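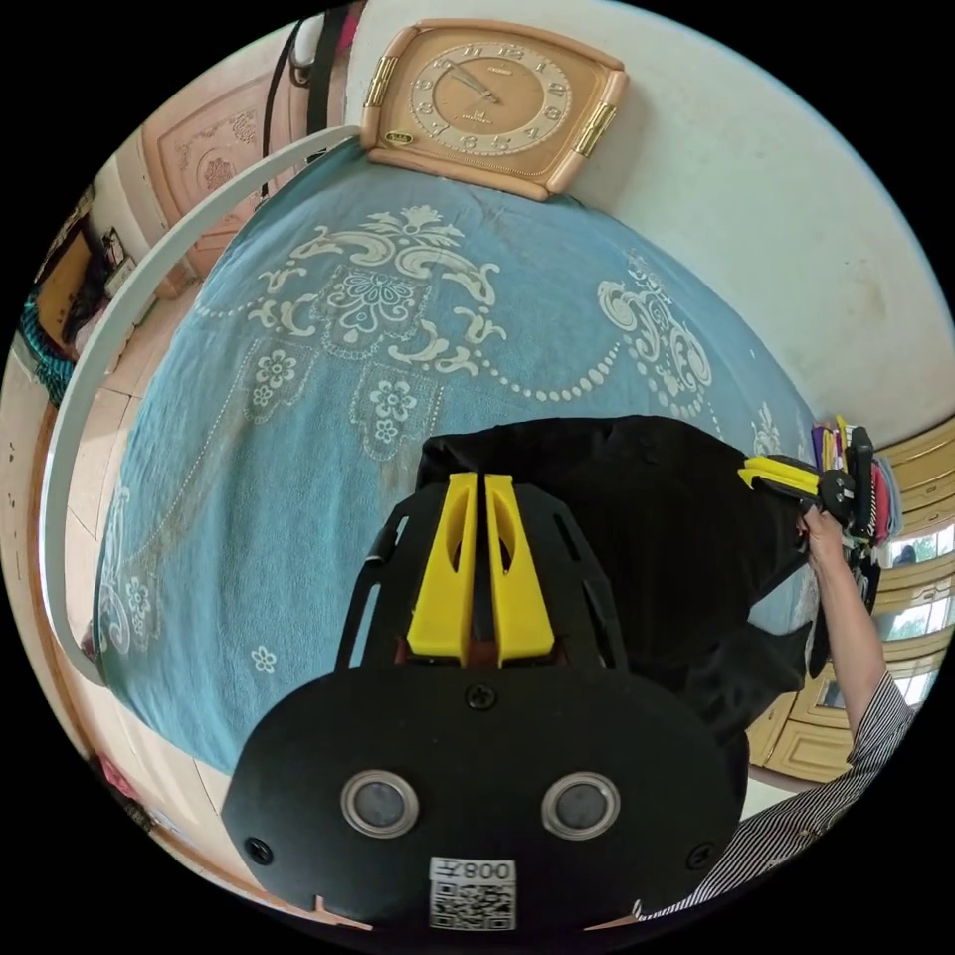
Bedroom rules, revision 2: what I think of them

September, started 7:40 a.m., finished after lunch

Read the Zerach checklist again with coffee. Still not convinced. It's four pages for a job that comes down to picking up clothes on a bed with two grippers, and I'd guess a third of it would survive if anyone had to show what each line buys us.

Background, mostly for Jhonatan, who missed the call. Gumen wants every home episode passed against the Zerach list before it goes into the training pool. The Arango batch was the first one through. 289 episodes submitted, 183 passed. The other 106 are sitting in a folder called "review", which in my experience is where data goes to be forgotten.

I pulled the rejection reasons and grouped them by hand:

- "scene not neutral"
- "item state unclear at start"
- "second tool not fully in view"
- "label not readable"
- blank

Blank was the second biggest group. A standard that lets the checker reject something and leave the reason empty isn't much of a standard.

Taking them in order.

Neutral scene. The list says plain bedding where possible. Where possible according to whom? People own patterned bedspreads. The one in the black garment episodes has big cream-white scrolls on blue, and that's about as ordinary a bed as we're going to meet. If the policy can only find cloth edges on a white sheet, I want to learn that now and not after Mekach has put a robot in somebody's apartment. I would strike the rule entirely. If they must keep something, record the bedding type in the log and let the training people filter on it.

Clocks. There is a line, 4.3, saying no clocks or screens in view. I asked why and was told "time leakage". I asked what would leak and got no answer. Screens I understand, they can show private stuff. A clock leaning at the head of the bed is furniture. Left it in. If it gets bounced I'll argue then.

Item state. This one I half agree with. A black item thrown down in a heap is a different task from the same item laid out flat, and we've been giving both the same task name. But "unclear" is doing too much work. Clear to whom, after how many seconds of looking? Proposal: two start states, heaped or spread, written down by the operator before the first grasp. No third option called "other", which would swallow everything within a week.

Second tool in view. The rule wants both gripper bodies fully visible in each camera for the whole episode. Did the person who wrote it ever hold one of these? You reach across the bed, the other hand goes to the far end of the garment, and half the handle is gone. The only way to comply is to work with your elbows tucked in like you're carrying soup, and then the motions are useless. What matters to me is whether the fingertips of at least one tool can be seen meeting the cloth. 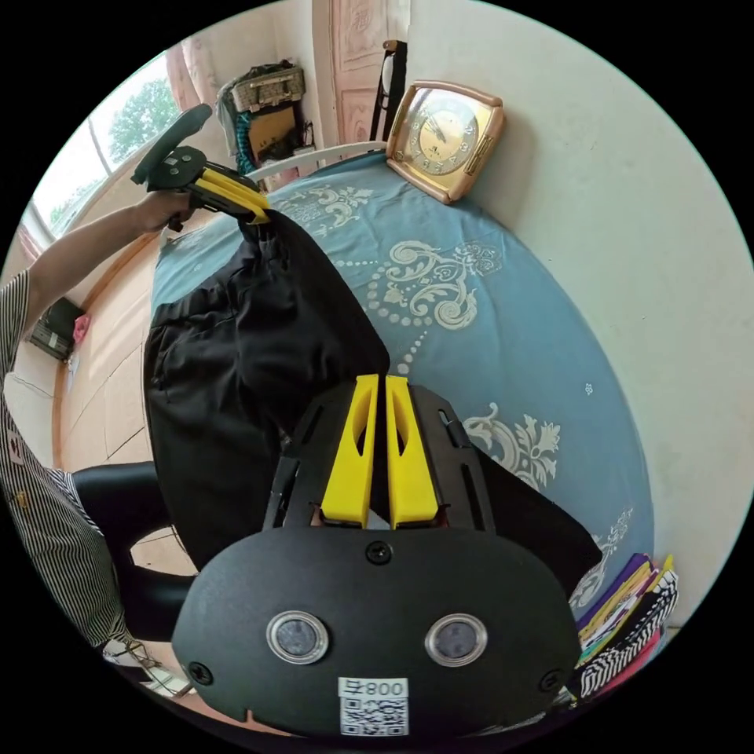 Marisol Ccori doesn't buy this. Her point is that "at least one tool" gives the lazy case away for free: an operator can pin the cloth with one hand out of sight and nothing in the record says what that hand was doing. She wants both sets of fingertips visible at first contact, from either camera, and after that she doesn't care. She also says I complain about vague rules and then write vague ones. Fair on the second part. On the first I'd like to see how many episodes it costs before signing up to it.

So we ran it. I went through the whole batch with her version of the rule, ignored the neutral scene line and 4.3, and left everything else as Zerach wrote it. 205 pass. That's 22 more than before, which is fewer than I'd have bet on. Some of my favorites failed, too. I looked at a few of those again and in at least one I couldn't say what the other hand was up to, so she gets that one.

Caveat before anyone quotes the number: one reader, one pass, and I knew which rule I wanted to win. Jhonatan Llanos should repeat it without seeing my sheet.

Labels. Each tool has a sticker with a code on the plate, and the list asks for the sticker to be readable in the first second. Upside down counts as unreadable, apparently. The code reader doesn't mind which way up it is. I tried it at my desk both ways, no difference. What does matter is swapping left and right tools between takes, and the list has no check for that at all. Add: read out tool side and code at the start, write both on the sheet, second person initials it. Dull, but it would catch a real error.

People. Keep heads out of view. No objection, best line in the document. I'd add that it covers mirrors and glossy doors. We've been relying on luck there.

Clutter. "Bed clear of unrelated items." I'm leaving folded stacks on the bed unless they get in the way of the grasp. Clean beds teach clean beds. 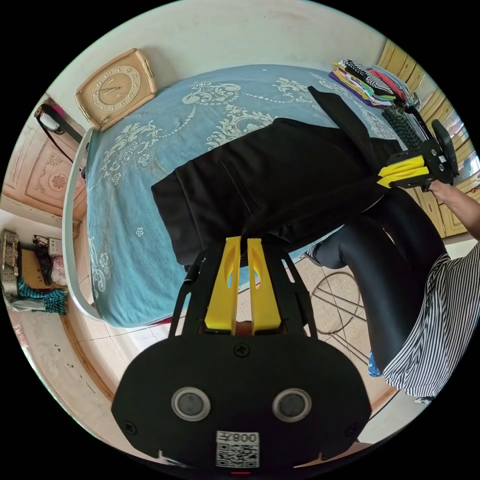
Black garment spread across the bed, second gripper at right with fingers closed. Start state to be logged as "spread".

To send to Gumen:

- strike neutral scene, log bedding instead
- strike clocks from 4.3, keep screens
- heaped / spread, written before first grasp
- Marisol's fingertip rule, on trial for the next batch
- tool side and code, initialed
- no rejection without a reason typed in

Open: who owns the list after this? Zerach wrote it, Gumen enforces it, we get the rejections. I asked on the call and got "we'll align on that". Asking again in writing.

Jhonatan, my sheet is locked until you've done yours. Don't ask Marisol for the password, she has it.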